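Part 4. Packing the pencil case

I pack mine on Wednesday after dinner, and it takes me about 15 minutes if I don't stop to test every marker (I always stop to test every marker). The Toltside workbook calls this "desk prep", but it's really just filling a pencil case!

1. Clear a patch of table bigger than the case. Mine's wood, so I wipe off the eraser crumbs first.

2. Open the case all the way and tip everything out. Shake the corners, there's always a sharpener shaving hiding in there.

3. Put the pens and markers in first, along the back, caps all facing the same way.

Note: I check each cap with a push of my thumb. One leaky marker did in my whole Hotov notebook, all 100 pages of it.

4. Lay anything long down next, then tuck the small chunky stuff into whatever gaps are left.
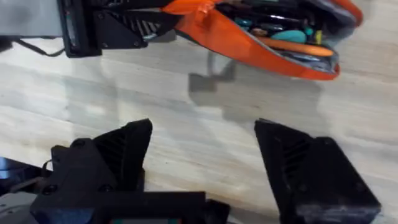
5. Now try closing it, slowly. If it fights you, take one thing out and try again. I usually give up a highlighter, and I've never missed it.

Caution: don't force a plastic case shut. I cracked my old Shih that way, and tape doesn't hold on a curved side (I tried two kinds).

6. Write your name on the bottom with a permanent marker and let it dry before it goes in the bag.

Refills and spare erasers stay in the drawer, see Part 5.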